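Housekeeping Skills, Unit 4: Bed linen
Tutor: Maëlys Guillot

Thread count is the number of threads in one square inch of cloth. Very high figures often come from counting each ply of a twisted yarn, so check the ply before comparing two sheets. A plain 310 single-ply cotton is fine for most guest rooms.

Polyester blends dry faster and crease less. Pure cotton feels cooler and takes a hot wash.

Measure mattress depth before ordering fitted sheets, topper included.

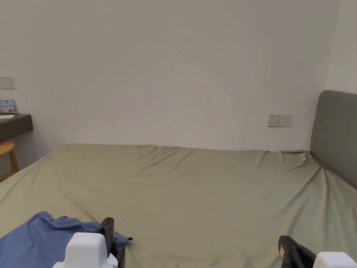 Fig. 2. Green fitted sheet, bed against a wall.

Read pages 18 to 20 before the February session.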